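Filed under: Project updates / Jelar

Jelar progress report, June
Prepared by Rommel Magbanua for the Bautista fund

Work this period was nearly all on collecting examples. The target in the grant agreement is 3000 usable demonstrations of picking up, moving and putting down household items, recorded by people using hand-held grippers. Collection is now running at both sites, Edham and Hevville, with 2 grippers in use at each.

Sessions last 30 minutes, followed by a 15 minute break. We started with longer sessions at Edham, but the later recordings were noticeably sloppier than the early ones – people began to drag items across the table when they should have lifted them. The shorter sessions have been easier to staff as well.
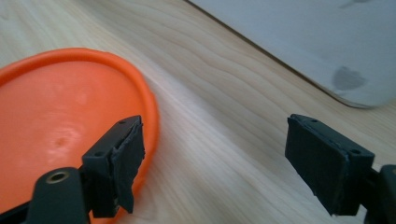

Flat, low items remain the hardest group. A cup or a box gives the fingers something to close on, but a shallow disc has only its rim, and the operator has to come in at an angle to get hold of it. New operators at Hevville tend to approach too steeply and then correct. We have decided to keep those corrected attempts, marked separately, so that the learning system sees how a poor approach is put right. Attempts that are given up are not counted towards the target.

Lighting was changed at both sites in response to the reviewer's comment about glare on pale tabletops. Checking of recordings is behind. Edham is up to date, but Hevville has a backlog which we expect to clear by moving one person from collecting to checking.

The covering on the finger pads wears faster than we budgeted for. We now inspect the pads at the start of each session and would like to move a small sum from travel to spares. A revised budget sheet is attached for approval.

Next period we will add soft items, mainly cloths and bags, and run the first training on the Edham recordings alone. Results will be in the next report.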